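Home | Programs | Reports | Grants | Contact

Rerkbridge Community Laundry Program
Progress report to the Lockyer Fund
6/21/18

The laundry room on the lower floor opened on schedule and has run four days a week since then. The grant paid for two washers, two dryers and the plumbing work. We have spent 400 hours of staff time on the program so far, most of it at the front desk.

Use is higher than we planned. We expected 32 households to sign up in the first period and 40 did. Most come from the Trunari apartments, where the shared machines were taken out last year. Families with small children come in the mornings and shift workers come late in the day — we moved closing time back an hour for them.

One dryer was out of service for nine days waiting on a belt. Grasomel has the service contract and has agreed to keep that part in stock locally. The floor drain is slow and the landlord has been told in writing.

Supplies are under budget by $200. We would like to move that money to baskets and folding tables, if the Fund agrees.

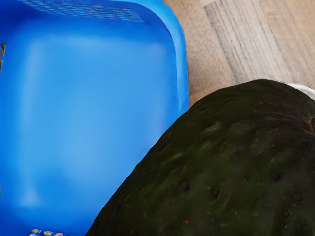 Blue plastic basket, computer rendering.

Still to do before the August report: a sign-up sheet in Spanish, a second bench, and a decision on Sunday hours. Receipts are attached separately.

Vibeke Zoëga
Program Manager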